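### 3.2 Pitch preparation and session records

The scoring records came from 2 grounds, Drisdale and Grarkholm, which play in the same county second-eleven league. Both have covers for the full square, but only Grarkholm has floodlights. We took every delivery bowled by seam bowlers in the first 200 overs of each season's home matches and removed no-balls and wides. This left 3,174 deliveries. Yorath's earlier study of club cricket used a sample of 3,000, so the two sets are close enough in size to compare directly.

Each delivery was coded for length, line and outcome from the scorer's sheet. Where the sheet and the umpire's notes did not agree, we kept the sheet. Rain breaks were logged by start and finish time, and the first six overs after each restart were treated as a separate group. Openers faced most of these overs at Drisdale. At Grarkholm the breaks tended to come later in the day, when the middle order was in.

Light was harder to deal with. Umpires at both grounds took meter readings only when play was in doubt, so there are few readings for bright spells. Evening sessions at Grarkholm were played partly under lights, and these were marked in the data from the switch-on time in the ground log. 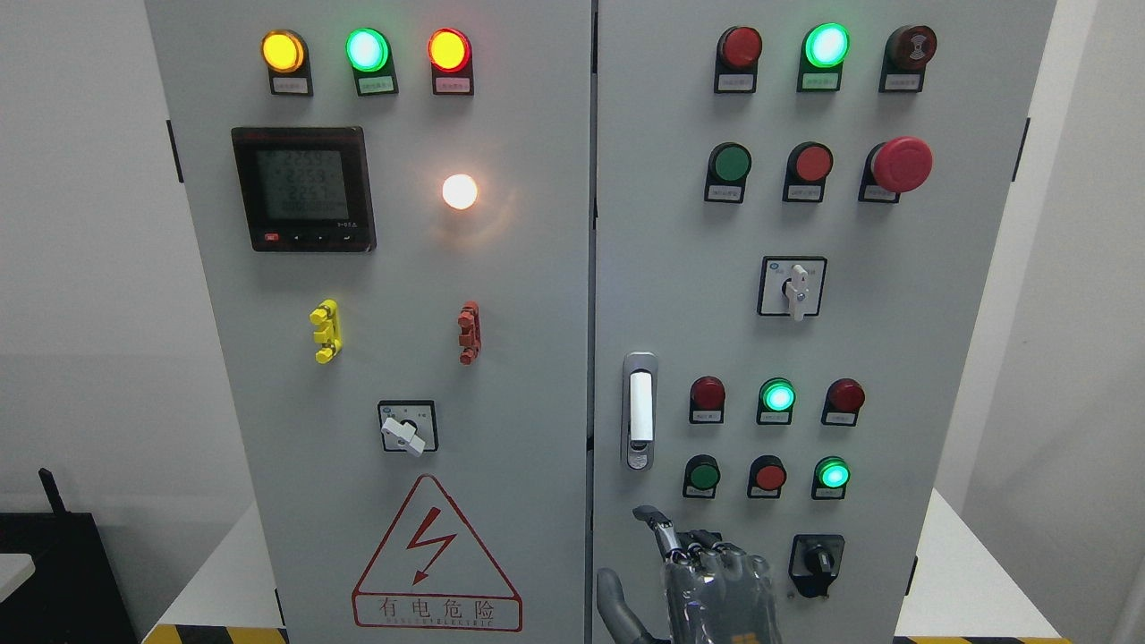 **Figure 1.** Control cabinet doors with indicator lamps, push buttons and switches.

Sessions that began in daylight and ended under lights were split at the switch-on time, and each part was analysed separately. Matches moved to the Warkevari ground in November were left out, as the square there had been relaid. Batting averages were worked out using the method in Tarawneh, with not-out innings kept in. Results for the new ball are given in Section 4.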